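How to Trace the History of Your Parish Church Building

Last updated January 13, 2020

Most old churches have been altered many times, and most have a printed guide that skips over the awkward parts. If you want to know when the roof was replaced or why the tower does not line up with the nave, you will have to go to the records. The steps below use the church at Darncombe as the worked case. The same order of work will suit almost any small parish.

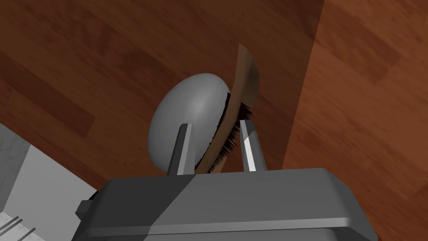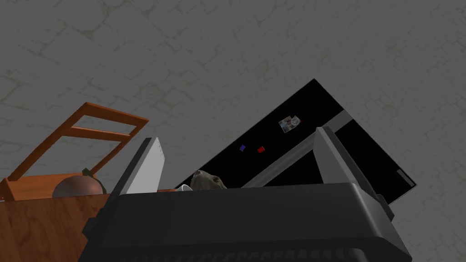
Top: a brush with dark brown bristles. Bottom: a gray ceiling surface with vein-like cracks and a black panel. Both are computer renderings.

Step 1. Walk around the outside

Go before you read anything. Take a notebook and draw a simple plan, with north at the top. Mark every place where the stone changes color or size, every blocked door or window, and every straight joint running up a wall. A straight joint usually means that one part was built against another at a later date. Do not try to date anything yet.

At Darncombe the north aisle has a straight joint three feet from the west end, and the tower arch is off center. Neither is mentioned in the guide.

Step 2. Do the same inside

Look at the floor levels, the roof timbers, and the plaster. Old roof lines often show on the tower wall as a sloping ridge or groove. Write down the wording of any tablet or painted board that mentions repairs or gifts. Copy the spelling as it stands. If you need to brush dust off a stone, ask first, and never use wire or water.

Step 3. Read what is in print

Now read the church guide, the county history, and any old newspaper reports you can find. Make a table with three columns: date, event, and source. If a writer gives no source, put a question mark in the third column. You will find that later writers often copied the same mistake from each other. The Darncombe guide says the chancel was rebuilt after a fire. Three later booklets repeat this, and none of them says where it came from.

Step 4. Find the churchwardens' accounts

These are the best single source for building work. They list payments for lead, lime, nails, timber, and labor, often with the name of the tradesman. Some are still kept at the church, but most are now in a county record office. The Darncombe books went to the record office at Dostbridge. The first volume has 144 leaves and the second has 141, and both have gaps.

Order one volume at a time. Work from front to back and note the page number beside each entry you copy. Do not rely on a later index. In the first Darncombe volume, the index leaves out almost all of the payments to masons.

Watch for these words:

Shingling: covering a roof or spire with wooden tiles
Casting: melting down old lead and making new sheets from it
Pargeting: plastering a wall
Pointing: filling the joints between stones with fresh mortar

Remember the calendar. Before 1752 the English year officially began on March 25, so a payment dated in February 1700 belongs to what we would call February 1701. Write both years in your notes.

Step 5. Look for faculties and plans

A faculty is the formal permission needed for major changes to a church. The papers sit with the diocesan records and can include plans showing the building before and after the work. Victorian faculties are usually the fullest. Ask for the file by parish name first, then by date. If nothing comes up, check the neighboring parish, as small places were sometimes filed together.

Step 6. Match the paper to the stone

Take your table back to the church and go around again with your plan. Try to match each entry to something you can see. A payment for 400 bricks in an otherwise stone building should be easy to place. At Darncombe they are in the stair turret, halfway up on the inside.

Use pencil for anything that is only likely. Use ink when a document and the building agree.

Step 7. Write it up

Keep it short and give a source for every date. We use the Wojcik sheet, a single page with the plan on one side and the dated table on the other. It can be copied cheaply and corrected when something new turns up. Put one copy in the church, one in the record office, and one with the Prarnon index of parish buildings, where Darncombe is entry 867.

If you borrowed keys, return them the same day.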